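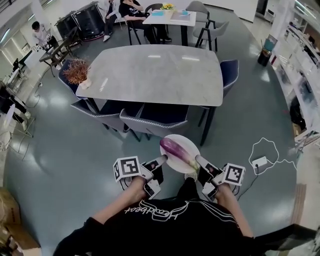

Unit 2: Border Checks and the Fresh Produce Trade

Wednesday, October 2, 2019
By Paula Mihăilă
Category: Course Materials > Food Supply and Trade

2.1 Scope of the unit

This unit considers what happens to perishable goods when checks are introduced at a border that previously had none. Students should have read the Vosine port study before the lecture. The section on customs software may be left out.

2.2 Time as a cost

For most manufactured goods, a delay at the border is an expense. For salad leaves, soft fruit and eggplants it is also a loss of product. In the Vosine study, a truck carrying mixed vegetables waited 16 hours for a plant health inspection. The importer, Bratu, rejected 56 of the 200 crates on arrival. Responsibility for the rejected crates depended on the delivery terms in the contract, and the two parties disagreed on their meaning.

Students should note the difference between a document check, which may be completed before arrival, and a physical check, which requires the load to be opened.

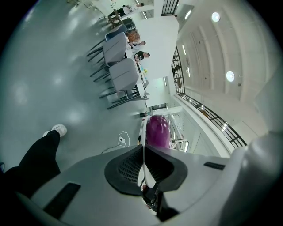

2.3 Who holds the stock

Retailers keep very little fresh produce in reserve. Wholesalers such as Gitov hold more, but cold storage is costly and is usually booked well ahead of the winter season. Calls to "stockpile" therefore apply mainly to canned, dried and frozen food - a point often lost in press coverage.

2.4 Seminar preparation

Prepare a one-page note on the Fidescombe inspection post. State which checks could be moved inland, and who would pay for the move. Notes are to be handed in at the start of the seminar.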